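A Bitter Little Romance

I came to amaro the wrong way round, which is to say at the end of a wedding, out of a water glass, with my shoes off. I'd had two plates of lamb and a slab of cake and I was sure I would never eat again. Then my friend Hanane Bennani put something the colour of strong tea in front of me and told me to stop complaining and drink it. Orange peel first, then something like cough lolly, then a bitterness that went on and on like a long drive home. I pulled a face. Ten minutes later I asked for another one!

That was years ago, and I've been hopeless about the stuff ever since. My liquor cabinet has one bottle of gin, one bottle of whisky that belongs to my brother-in-law, and a whole shelf of sticky brown bottles with labels that are mostly herbs and monks.
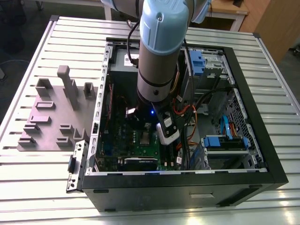 WORDS BY THU PHÙNG
Drinks | Thu 10 October

So when I heard there was a woman in Clevham making her own, I was on the train before I'd properly read the email. Her name is Gladys Minja, she used to be a pastry cook, and her amaro is called Sava. She makes it in a shed behind her house with her cousin Felista Shirima, who handles the labels, the licences and (I gathered) most of the arguing.

The first thing you notice in the shed is the smell. It's dried mandarin and wet bark and a bit of old church. Gladys buys neutral grape spirit, steeps her roots and peels in it for weeks, then sweetens with burnt sugar she makes on a camp stove. She won't tell me the whole recipe and I didn't really expect her to. I did get gentian, wormwood, bay, cardamom and a handful of lemon myrtle, which she swears she nearly left out.

"Gentian is a bully," she told me. "You put in a pinch too much and it's all you'll taste till Christmas."

She poured me the young one first, straight from the steeping tub, and it was rough as guts. All elbows. My tongue went numb at the sides and I may have said a rude word. Then she poured the finished one, rested and sweetened, and I went very quiet for a while. It's darker than most of the Italian ones I keep at home, and less syrupy. You get the mandarin, then a toasty caramel thing like the edge of a crème brûlée, and then the bitterness comes in slowly from the back and just sits there being charming. The lemon myrtle turns up last of all, when you've already put the glass down.

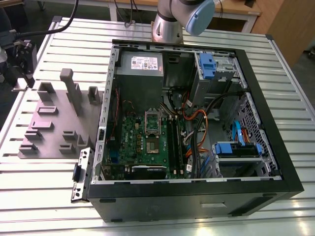

I asked her what she drinks it with and she looked at me as if I'd asked what she wears with her skin. Neat, in a small glass, cool but not cold. Felista has it with soda and a fat slice of orange and is not sorry about it. I'm with Felista in summer and Gladys in winter, and I've also tipped it over vanilla ice cream on a Tuesday with nobody watching.

It won't be for everyone. I took a bottle to dinner at Sharon Mosoti's place and she had one sip, said "floor polish", and went back to her riesling. Her husband finished hers and then mine. If you already like a negroni you're halfway there, and if you don't, start with the soda version and plenty of ice.

The last batch came to 1537 bottles and most of them went to bars. The new one is steeping now and should be out in November. Gladys would like to make up to 4000 next year if she can find a bigger shed, though Felista raised an eyebrow at that and changed the subject to corks. For now you can buy it at the Clevham market or by the glass at Sarar, the little wine bar near the station, where they'll pour you three different amari side by side if you ask nicely. I did ask nicely. I missed two trains.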